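Home Tickets My Queue Knowledge Base Rooms Log Out

Ticket 906
Subject: Whiteboard in Ganley room not wiping clean
Opened by: Nivaldo Sales
Site: Plodcombe, second floor
Category: Furniture and fittings
Priority: Low
Status: Closed

Original request

The loose whiteboard in the Ganley room won't come clean. We use it flat on the table for the sorting activity, where people draw a loop in black marker and put the foam cubes inside or outside it. When the loop is wiped off, a gray shadow stays behind. After a few sessions the old loops get in the way of the new one and people ask which line they are supposed to use.

I have tried the felt eraser and a dry paper towel. Both move the ink around more than they lift it. Can we get a proper cleaner, or a new board if this one is finished? The aluminum edging and the corners are fine, so it is only the writing surface I am asking about.

Photo attached with a loop drawn and the green and blue cubes in it. The line is smudged on the left side.
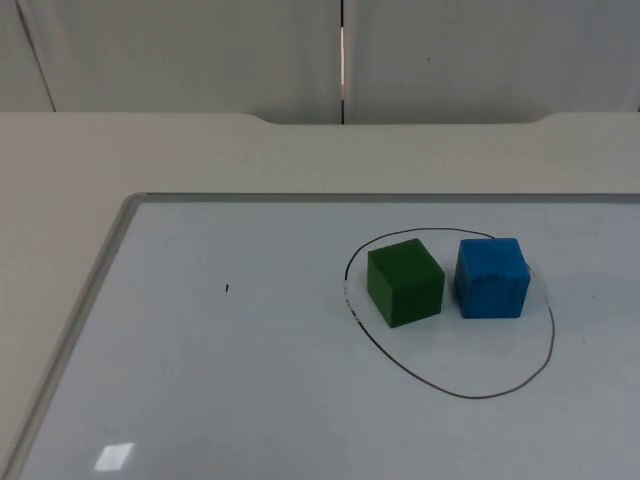
The session is a regular booking and I would like to have this sorted before the next one. If a replacement has to be ordered, please keep it the same size. A larger one will not go in the cupboard.

Log

Entry 1, Facilities desk
Thanks for the report. Please confirm which markers are in the room. We had a similar ticket from Fikelton in July (ticket 693) and the cause there was a box of permanent markers put in the wrong drawer. Also confirm whether anything other than the eraser and paper towel has been used on the board, including kitchen spray or hand gel.

Entry 2, Nivaldo Sales
Checked the drawer. All the markers are dry erase, black, fine tip. Two were nearly dried out and I threw them away. I don't know what was used on the board before we had the room. There is a bottle of general surface spray under the sink, so somebody may have tried that.

Entry 3, Facilities desk
General spray can leave a film, and the ink then sits in the film. Please try the following in this order and stop when the board is clean.

1. Take the cubes off and lay the board flat.
2. Draw over a small part of one old line with a fresh dry erase marker and wipe it right away with a clean cloth.
3. If the old line lifts, do the same along the rest of it.
4. If it does not, put whiteboard cleaner on the cloth and wipe from top to bottom.
5. Go over the whole surface with a cloth dampened with plain water, then dry it.

Do not use the scouring side of a sponge. A bottle of cleaner and 4 cloths have been left at the front desk under your name.

Entry 4, Nivaldo Sales
Picked up the cleaner and cloths. Step 2 worked on the newer lines. It made no difference to the older marks. I went on to steps 4 and 5 and the surface is better, with some clouding left. New lines are easy to see against it. Second photo attached, showing the top left corner.

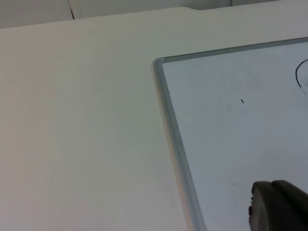
Attachment 2: board on table, top left corner, faint smudging on the writing surface.

Entry 5, Facilities desk
Received. What is left looks like ghosting from earlier erasing. If new lines show up clearly we would keep this board in use. A replacement from Mangundap takes 16 working days and has to be charged to the room budget. Do you want one ordered?

Entry 6, Nivaldo Sales
No, leave it for now. I wiped the board again after the last group and the loops came off with one pass of the cloth. I have moved the surface spray to the kitchen and put the cleaner in the cupboard with the board. Could the felt eraser be replaced? The old one is black all the way through.

Entry 7, Facilities desk
New eraser sent up with the internal mail, 2 January 2022. Please wash the cloths without fabric softener. Reopen this ticket if the shadowing gets worse and we will order the board.

Resolution: Cleaned, no replacement needed
Linked tickets: 693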